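An Afternoon at the Bravov Open Day

Filed under: Out and about, 14 June 2024

I went to the Bravov open day in Tundaston with one question, the same one I take to every event of this kind: can it do the dishes? I have been asking since the bread machine, and I am a patient person.

Bravov has the upstairs floor of the old Rankin building, the one with the good windows and the bad parking. Entry was free if you signed up ahead. The badge printer had given up before I got there, so a man wrote my name on a sticker with a marker and misspelled it, and I was let loose with a floor plan and a small bottle of water.

The first room was laundry. A pair of arms was folding dish towels, and folding them pretty well, at a pace that made me want to pull up a chair and finish the pile for them. One towel took 8 minutes. The woman running the station told us this was a big improvement on October, when a towel tended to end up as a kind of turban. She had the look of someone who has watched a lot of towels. I asked about fitted sheets and she laughed, then changed the subject, so we can put that down as one area where people and machines have reached the same level.

Next came the shop-floor room, where things were livelier. Bravov does work for a parts distributor called Promley, and they had set up a row of shelves with bins and an arm on a rail that picked boxes out and put them on a conveyor. This one was fast. It was fast because every box was the same size and sat the same way around. A kid near me asked what would happen if you turned one sideways, and the engineer let him try. The arm went down, thought about it, and came back up with nothing. It did this three more times before the engineer put the box straight again. The kid was thrilled.

I've worked stock. I did two winters of it when I was young, and I can report that most of the job is boxes that are sideways.

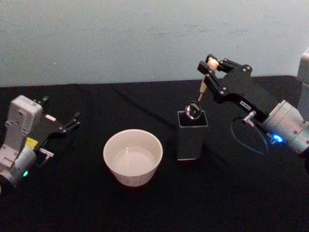
The tabletop room at the far end was where I stayed longest, partly for the stools. The stations in there were all about small work, the kind you do with your fingertips while thinking about something else: picking up a thin tool, holding it steady, bringing the tip to the right spot. I had never given any thought to how I hold a pen. After ten minutes on that stool I could hardly sign the guest book.

What struck me is how backward the difficulty runs. Lifting a crate that would put my back out for a week is an afternoon's programming. Getting a slim object to the right place at the right angle takes a staff of clever people and, going by the slide on the wall, 900 practice runs per task. Somebody behind me said his grandson learned to use a spoon in fewer than that. I have seen small children use spoons and I would want to check the numbers.

There was a talk at the end, with folding chairs, and a question period that went the way those do. One man wanted to know about jobs. Another wanted to know about cats, at length. I asked about the dishes. The answer was that loading a dishwasher is "an active area," with plates going nicely, glasses going sometimes, and anything with leftover lasagna on it going to a person. I appreciated the straight answer. It's also a fair account of how things run at my house.

Some practical notes if you're going to the next one. The sign-up list closes at 156 people and it did fill. Take the elevator, as the stairs let you out in the wrong hallway. Go to the tabletop room early, while the stools are free, and save the laundry for when you have time on your hands. Coffee is downstairs and costs 6 dollars, poured by a human being who got it right the first time.

I drove home and did the dishes. There was a pan in there from the night before that I wouldn't wish on any arm, and I left it to soak.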